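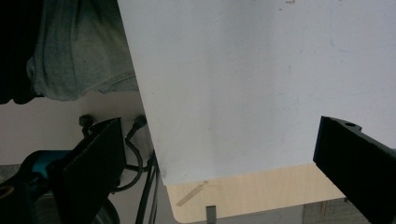 Notebook, January, 4:40 pm

Okay, the dye bath again. I said I'd write this up before going home, so here goes, and apologies to Hedvika for the handwriting in the paper copy.

The Trona recipe (soda ash from the big sack, salt, reactive blue) came out streaky a second time. Same cotton, same tub. I was all ready to blame the dye, but Igor pointed out that we never scoured this bolt. We just rinsed it! The new cotton from Rurano feels clean and it really isn't, there's some kind of size in it that beads water right up. I dripped tap water on a scrap and it sat there like it was on a raincoat.

So I cut two strips from the same end. Strip A, straight into the bath. Strip B, simmered an hour with soda ash and a squirt of dish soap, rinsed until the water ran clear, then into the same bath. Dry fabric weighed 1,028 g for the whole lot including the leftover yardage, which I threw in too (why waste it).
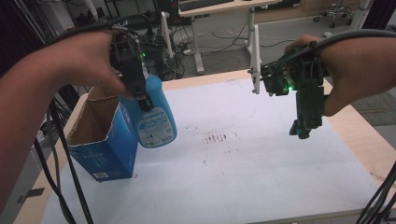 B is so much better it's silly. Even color, no pale rivers along the fold, and it drank the dye in minutes. A looks like a bad watercolor. The scouring water from B was the color of weak tea, yuck, so that's what has been fighting us since the fall.

Still don't know about temperature. Catríona thinks we're letting the bath cool too fast once the soda goes in, and she may be right, the tub by the window loses heat like crazy. Want to try it with the lid on and a towel around it.

Also: the Nurnell order is 3,138 g of cloth, all of which now needs scouring before anybody touches it. That's three pots' worth at least, and the big pot has the wobbly handle. Oluf, could you look at the handle?

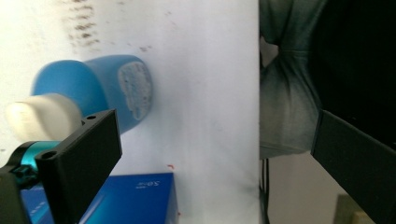

Blue bottle and blue box, on the white table.

Rinse notes, before I forget. Cold first, then warm, then hot with soap. I went to hot too early on the leftover piece and it bled all over strip A's tag, so if you can't read the tag, it's the streaky one.

Next up: scour a full batch, lid on, write down the bath temp every ten minutes. Dušan has the good thermometer, ask him for it back.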